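Public Offices Should Repair Before They Replace
By Peninah Nyanda

Each February, the district of Graldale sets aside money for new office computers. Many of the machines they displace still do the work asked of them. The district should end fixed replacement dates and judge each computer on its condition.

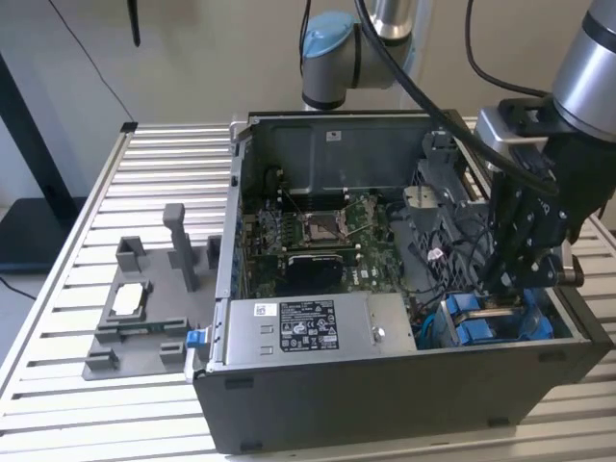
A clerk who writes letters and keeps permit records does not need a new machine every 3 years. The present rule treats age as a fault. It also moves public money away from library hours and road upkeep, where residents would notice it.

Critics, among them my colleague Maarten Baert, argue that repair takes staff time and that old equipment carries security risks. Both concerns deserve an answer. A computer that can no longer receive updates should be retired. The remainder should be inspected, and parts should be bought where the cost is modest.
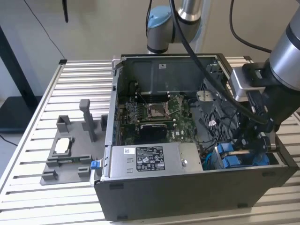 A desktop computer with its side panel removed and the processor socket empty.

The council should adopt a repair policy before the next budget is approved.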